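Home | Newsletter | Back issues | Workshop diary | Contact

Villura Workshop News

Sat 5 June
By Mihret Negussie

Getting on top of the bits

Hello again from the bench end of the room! I promised in the last newsletter that I'd write something about sorting and storing, and I've been putting it off, mainly by tidying things that didn't need it. But the kettle is on, the radio is on, and I've run out of drawers to label, so off we go.

You'll know if you've been in lately that the long shelf by the window has changed. For years it was the place where everything landed — offcuts, half-finished brackets, the good tape measure, somebody's sandwich box. We took the lot down over two evenings and put it all on the floor in heaps, which felt like a mistake at the time (it looked dreadful, and I trod on a hinge). Then we went through the heaps one at a time and asked whether each thing had been used since October. If it hadn't, it went into the "perhaps" crate. The perhaps crate is now under the stairs and you are very welcome to rummage in it before the end of the month. After that I'm taking it to Nerville for the swap table, and I'm not bringing any of it home again, whatever I said last time.

What's left is much nicer to live with. Long stock goes upright in the corner rack, sheet stuff stands behind the door, and all the small and middling pieces live in open bins. I was a lidded box person for ages, I'll admit. I had 16 of them, all matching, and I was terribly proud of how they stacked. The trouble is that a lidded box turns into a mystery the minute you close it, and I spent half my Saturdays lifting lids and putting them back. An open bin you can just look into as you go past.

Metal ones, if you can get them. The plastic tubs we bought from the market went brittle in the cold and one let go of its handle halfway across the room, with me attached. A plain grey metal bin with sloping sides will take any amount of knocking about, the floor of it gets scuffed and patchy and it makes no difference at all, and the slope means you can get your hand down to the bottom without skinning your knuckles. Two small holes in the bottom don't bother me either, so long as what's going in is bigger than the holes! (Panel pins, no. Ask me how I know.)

The other thing I've got strict about is not overfilling. A few red bars lying in the bottom of a bin are easy to see and easy to pick out. Heap them to the brim and you'll be pulling one from the middle and bringing the rest up with it, like spaghetti. I now stop at a single layer for anything long, even if that means starting a second bin, and I try to stand the bin on the wooden table while I'm working from it so I'm not bending down every two minutes.

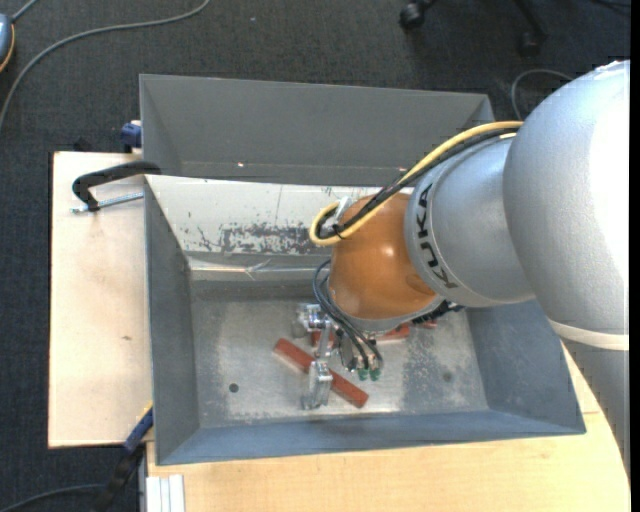

A few things I'd pass on

Colour is your friend. Red pieces against a grey bin show up from right across the room, and I've started putting a lick of paint on the ends of our own spacer bars for the same reason. Collet sell little tins which are plenty for a job like that, and mine cost me 50p in the clearance basket, so I'm feeling very smug.

Bars will go every which way when you drop them in, and I've stopped fighting it. I used to line them all up neatly and then somebody would come along wanting just the one and I'd be back at the start. Diagonal is fine. Crossed over is fine. What isn't fine is a stray chisel in among them, so please, please put edge tools back on the wall.

Labels go on the shelf and not on the bin. We did it the other way round to begin with and then every bin that got swapped over was wearing the wrong name. I'm still finding "WASHERS" on things that have never held a washer.

And sweep them out now and again. Tip the contents on to an old towel, give the bin a brush, wipe it round and put everything back. It takes no time, and you always find the Allen key.

Next time I'm hoping to have a look at the paint cupboard with Alon, who has been very brave about the whole idea. If you've got a sorting trick of your own, drop it in the tin by the door or send it over and I'll put the best ones in. Bring a mug if you're coming on Saturday, we're short again.

Mihret

Contact the newsletter | © Villura Workshop News | Back to top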